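Jistier Opens Orders for Stiltix Suturing Practice Kit

MURKVILLE, December 2018 - Jistier today opened orders for Stiltix, a practice kit for teams that train on robotic surgical instruments. The kit consists of tissue pads, a mounting tray and a set of written suturing exercises graded by difficulty. It is sold to training centers and teaching hospitals and is not intended for clinical use.

Each pad is molded with a pale surface layer over a softer base. Users can work interrupted stitches, running stitches and knot tying on the same pad. The surface is kept moist during a session so that it reflects light much as tissue does, a condition that makes thread and needle harder to judge on screen. Stained wound areas can be added with the supplied red fluid. 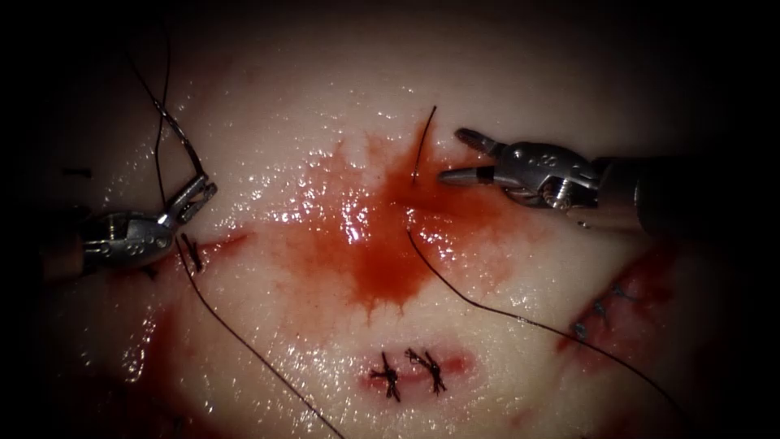
Two robotic instruments at work on a tissue pad, with tied interrupted sutures at lower center.

Stiltix was tested from May onward at Verstraete, a surgical skills center, where trainees completed 488 exercises. Jistier used the results to change the pad base, which tore too easily under repeated needle passes in the first version. The current base is rated for 40 passes along a single incision line.

"Trainees were pulling thread through the old base and losing the stitch," said Samira Daher, product manager for Stiltix. "The new one holds at normal tension and still fails if you pull too hard. We wanted to keep that."

The standard kit contains 20 pads. Replacement pads are sold separately, and the tray fits most bench setups without tools. Jistier has produced almost 1000 pads for the first shipments - further production will follow orders received.

Pricing is available on request from the Jistier sales office in Murkville.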